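Treltham Dual-Arm Bench Cell
Product code 2908-B

The Treltham is a two-arm bench cell for sorting, kitting and light assembly of small electrical components. It is supplied by Prundmont as a complete station: two articulated arms, two parallel two-finger grippers, controller, table and cabling. Installation takes one technician a single shift where the supply and network outlets are already in place.

Both arms mount along the rear of the table, leaving the front edge clear for loading. Each arm has its own emergency stop circuit and can be isolated for service while the other continues to run at reduced speed.

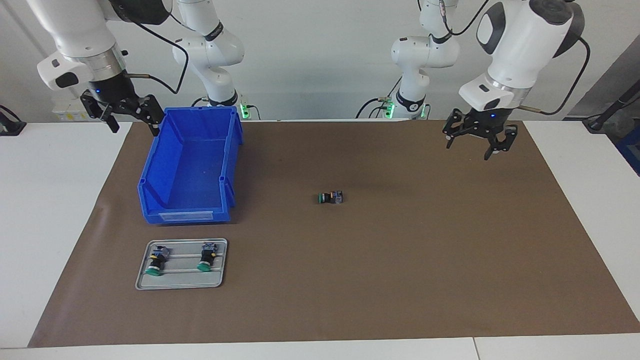 Gripper selection depends on the part family. The standard two-finger unit suits rigid parts with two opposed faces and is the correct choice for most panel components. Push-button switches are a typical case: a part standing on its green button head in the tray presents its contact block upward to the fingers, whereas one lying on its side on the mat calls for a different approach angle and is taught as a separate pose. Open-fronted stackable bins can be used without modification, provided the bin position is registered after each changeover. Soft or bagged parts require the Perilis suction head, ordered separately.

Programming is by hand guiding or from the supplied desktop software. Up to 17 part programs can be stored on the controller. Further programs are held on a network drive and recalled by name.

Specifications
Arms: 2
Table finish: white
Status indication: light ring at each arm base, indicator on each gripper flange
Table width: 1,708 mm
Stored part programs: 17

Options
Perilis suction head
Replacement work mat, brown
Hjaltested mobile base with levelling feet

Lead time for the mobile base is longer than for the cell. Orders placed before the end of September ship with the current controller firmware. For quotations and colour-matched guarding, contact Nathalie De Graaf, Applications.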